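5 February 2022

Back on the controller comparison in sim, Jatard vs. Poon, same arm model, same gripper, same seeds. Primo Melis started the batch Friday night and left me the logs. Hardware stays parked until we pick one, so everything below is simulation only.

Setup as of this morning:

- Arm: Kindcombe model, stock joint limits, wrist camera on the default mount
- Gripper: two-finger, closing force at the default
- Controllers: Jatard (joint-space, feeds its own interpolator) and Poon (Cartesian, with damping near singularities)
- Room: the living room from the Heseteck set, sunlight on, textures at low resolution to keep the render time down
- 239 episodes planned per controller, same start poses

First job was to check that the two controllers get the same camera stream. Last time the Jatard runs had a different field of view from the Poon runs and we threw out a week of numbers. I diffed the config files and they match now. I also pulled early views by hand and looked for anything odd in the lighting or the window glass, which is where the exposure setting used to go wrong.
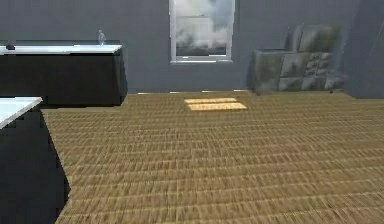

Exposure is fixed at the same value in both configs. Auto exposure was what made the tracker jump last month whenever the camera swung past something bright, and I don't want that mixed in with a controller result. The floor weave is another thing to watch. Close to the camera it smears into streaks at this texture size, and the feature tracker can latch onto streaks and report motion that isn't there. I raised the minimum feature score a little and left the rest of the tracker alone.

**Jatard runs**

Finished the full batch without a crash. Reach time is good and very even from one episode to the next. Joint tracking error stays small until the wrist gets near its limit, then the controller clips the command and carries on without a warning. The only way to find it is to compare commanded and measured angles afterward. I count 28 episodes with at least one clipped command. The arm still got to the goal pose in most of those, but late, and with the camera rolled a few degrees off where it should have been.

Camera roll matters to us more than reach time. The pose estimator assumes the wrist camera is close to level at the end of the approach, and it gets worse fast when it isn't.

**Poon runs**

Slower on average. Stopped itself in 68 episodes with a damping fault, which is a lot, but it wrote the fault to the log each time with the joint values, so sorting them was easy. Nearly all come from start poses with the elbow almost straight. Primo thinks the damping threshold is set for a longer arm than ours and I agree. He has a note from the last arm where he halved it and the faults mostly went away.

When Poon does finish, the end pose is better. Roll is close to zero and the path is smooth enough that the tracker keeps its features.

**Checking tilt against the views**

Numbers alone didn't convince me about the roll, so I went through some views with the wall base as a reference line. On a level camera facing a wall straight on it should run flat. I wrote down the slope for each one and compared it with the roll reported by the wrist joint. They agree closely when the camera is square to the wall. At an angle to it, perspective adds slope of its own, so I only trust the comparison after correcting for yaw. The arm's shadow on the floor is no use as a reference: soft edges, and it moves with the arm.

The banded wall texture is also hard on the stereo matcher. Long repeating rows, not much to tell one from the next. Need to keep that out of any depth comparison, or swap the wall for a plain one.

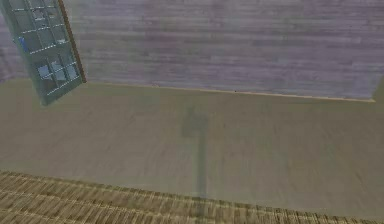
**To do**

- [ ] Lower the Poon damping threshold to half and rerun only the faulted start poses
- [ ] Get Jatard to log clipped commands. Primo says there is a debug flag for it, undocumented
- [ ] Rerun 2 of the late Jatard episodes with full-size floor texture to see if the tracker behaves differently
- [ ] Add the yaw correction to the slope script, check it in
- [ ] Plain wall variant of the room for the depth tests
- [ ] Ask whether the April slot on the real arm is still ours

Leaning toward Poon if the threshold change works. Jatard stays installed on the second machine until the reruns are in. Logs are in the shared folder under the controller name, Primo's notes in the same place.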